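집에서 만든 그리퍼, 정말 3,000번을 집었을까

책상 위의 물건을 집게로 집어 옮기는 일. 공방 Luma 한구석에서 시작해 지금은 제작자의 집에서 이어지고 있는 프로젝트 Plernico를 한 줄로 줄이면 그렇게 된다. 소개 글에는 '누구나 집에서 로봇을 가르친다'고 적혀 있었다. 기자는 그 문장이 마음에 걸려 제작자에게 만나자고 했다. 이름은 쓰지 않는 조건이었다.

자리에 앉자마자 그 문장부터 물었다. 제작자는 조금 웃었다. "그건 제가 과하게 썼어요. 누구나는 아니죠. 3D 프린터가 있거나 빌릴 데가 있어야 하고, 나사 풀었다 조였다 하는 걸 싫어하지 않아야 해요. 그리고 집에 같이 사는 사람이 참아 줘야 하고요."

Plernico의 그리퍼는 손에 들고 쓰는 도구다. 사람이 직접 들고 물건을 집으면 카메라가 그 과정을 기록하고, 그 기록으로 나중에 로봇 팔을 움직일 모델을 훈련한다는 계획이다. 계획이라고 쓴 것은 아직 팔이 없기 때문이다. 공방 사람들과 돈을 모아 중고 팔을 사기로 했다는데, 판매처 Sendton과의 이야기는 8월부터 제자리라고 한다.

팔도 없이 기록만 모으는 게 순서가 맞느냐고 물었다. "그 질문 많이 받아요. 저도 가끔 밤에 생각하고요. 그런데 팔을 먼저 산 사람들은 팔이 책장 옆에서 먼지를 맞고 있어요. 저는 먼지 맞을 게 아직 없는 거죠."

말은 재미있지만 답이 되었는지는 모르겠다. 손으로 드는 그리퍼와 팔 끝에 달린 그리퍼는 움직임이 다르다. 사람은 손목을 비틀고 몸을 기울이며 어색한 각도를 쉽게 피해 간다. 관절 수가 정해진 팔이 그 동작을 그대로 따라 할 수 있을까. 제작자도 이 점은 인정했다. "못 따라 하는 게 꽤 나올 거예요. 얼마나 나올지는 붙여 봐야 알고요."

그가 내세우는 숫자는 3,000이다. 지금까지 모은 집기 기록의 수라고 했다. 어떻게 셌는지 묻자 답이 길어졌다. 중간에 놓친 것도 한 번, 다시 집은 것도 한 번으로 쳤고, 카메라 초점이 나간 것도 지우지 않았다. 스스로 쓸 만하다고 보는 것은 700이다. 소개 글에는 왜 큰 쪽만 적었을까. "고쳐야죠. 미루고 있었어요." 이 글을 마무리할 때까지 소개 글은 그대로였다.

손가락 패드는 지금 쓰는 것이 13번째 판이다. 처음 것은 표면이 매끈해서 유리병만 만나면 미끄러졌고, 그다음 몇 판은 너무 물렀다. 홈을 넣은 뒤로 나아졌다고 하는데, 나아졌다는 근거를 묻자 "느낌이 그래요"라는 답이 돌아왔다. 같은 물건을 같은 자리에 두고 옛 패드와 비교한 기록은 없다. 기자라면 그것부터 했을 것 같다고 하자 그는 수첩을 꺼내 뭔가를 적었다.

부품은 대부분 직접 뽑고, 나사와 고무만 Masilela라는 동네 철물점에서 산다. 한 벌에 얼마가 드느냐는 질문에는 실패한 출력물까지 넣으면 계산하기 싫다고 했다. 이런 제작기를 여럿 읽어 본 사람이라면 익숙한 대목일 것이다. 재료비는 늘 성공한 한 벌 값으로 적힌다.

기록을 하는 장소는 책장 아래 책상이다. 일부러 치우지 않는다고 했다. "깨끗한 탁자에서만 배우면 깨끗한 탁자에서만 움직여요. 우리 집엔 그런 탁자가 없고요. 병 뒤에 병이 있고 그 옆에 컵이 있는 데서 집어야 의미가 있죠."

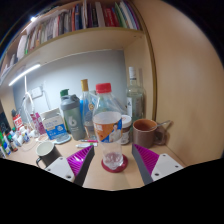 일리는 있다. 다만 한 집의 책상은 아무리 어질러져 있어도 결국 한 집의 책상이다. 조명도 책장도 그대로고 컵도 늘 쓰던 컵이다. 여기서 배운 모델이 옆집 부엌에서도 통할지는 다른 문제 아닌가. 제작자는 공방 사람 3명에게 그리퍼를 한 벌씩 보내 각자의 집에서 기록하게 할 생각이라고 했다. 언제 보내느냐고 물으니 패드를 한 번 더 고친 다음이란다. 그러면 14번째가 된다.

투명한 병 이야기도 나왔다. 깊이 추정이 자주 틀려서 가장 골치 아픈 물건이라고 한다. 사람은 눈으로 보고 맞추니까 기록할 때는 티가 안 나는데, 모델에게 넘기면 엉뚱한 거리에서 손가락을 닫는 결과가 나온다. 그는 라벨이 붙은 병은 그나마 낫다고 했다. 이것 역시 따로 재 본 적은 없다.

마지막으로 이 일이 쓸모가 있을 거라고 보느냐고 물었다. 한참 말이 없었다. "식탁을 대신 치워 주는 로봇은 제가 못 만들 것 같아요. 컵 하나를 싱크대 옆에 갖다 놓는 정도면, 그건 해 보고 싶어요."

컵에 숟가락이 꽂혀 있으면 어떻게 하느냐고 되물었더니, 그건 아직 어렵다고 했다. 기자는 팔이 도착하면 다시 찾아가기로 했다. 그때는 옛 패드도 버리지 말고 꺼내 두라고 부탁해 두었다.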